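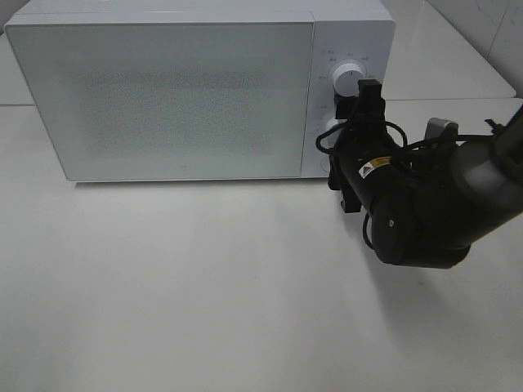

Open day at Proria, the microwave cell
Automation and Robotics > Visits and Demos

kaisu_h
Posted September 16, 2024

I went to the Proria open day and spent most of it at the kitchen bench. The task was operating a plain household microwave with rotary controls. One arm, two-finger gripper, no custom tooling. The operator, Rosaura Quintero, ran it on request and took questions between runs.

Controls on the oven are two round knobs, one above the other, and a small round part below them. Quintero said the training set is 2,000 episodes and that the knobs make up the larger share of failures.

The wrist view was up on a monitor next to the bench. With the jaws open you get both fingertips at the bottom corners and a lot of white table. The oven is light gray and the bench is smooth white. I would not want to do depth on that.

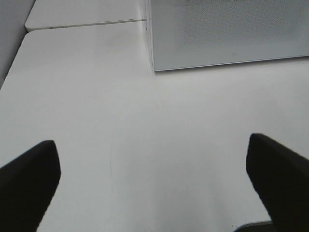
tisten_aatos

What grip force? Pinching a round dial with flat fingers is a slip problem before it is a perception problem. We did a similar job at Tisten and ended up with rubber pads.

kaisu_h

She didn't give a force figure. Fingers are flat and matte black. I didn't get to touch them, so I can't say what the contact surface is.

To finish the point on the wrist camera: the oven only comes in at the upper right when the gripper is pulled back, and what you see of it is the light gray face with the fine dot texture. 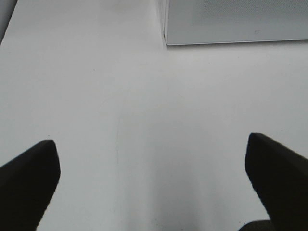
The policy takes that stream plus a fixed view from the side. I asked which of the two matters more at the knob. Her answer was the fixed one on approach and the wrist one for the last 30 mm. No ablation was shown for either claim.

vimotlow

Disagree with Aatos. A dial like that needs very little torque. If they are losing episodes at the knob it is alignment. Off-axis grip, the wrist rotates, the finger walks off the rim. Pads hide that, they don't fix it.

tisten_aatos

They hide it well enough to ship. Our off-axis error was 2 mm and the pads absorbed it. Do you have numbers for yours?

vimotlow

161 logged turns on a bench oven, bare fingers. Nearly every miss had a visible offset before contact. I can post the plot.

tisten_aatos

Please do. One oven model is still one oven model.

s_gilani

Was the cable routing as loose as it looked in the stream? There was a loop under the wrist close to the counter.

kaisu_h

Yes, there is a loop hanging below the wrist. I asked if it snags and was told to watch a few runs and decide for myself. I didn't see it catch.

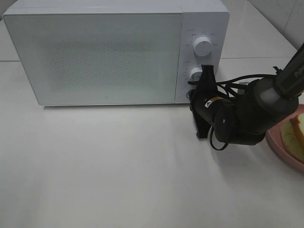
Notes for anyone going in March

kaisu_h

Proria is running a second visit then. Registration is through Paavo Lappalainen at the front office. Ask for the bench session, as the hall tour skips it. Bring the force question and the ablation question in writing. Quintero said she would take both back to the group.

s_gilani

Registered. I'll ask about the cables as well.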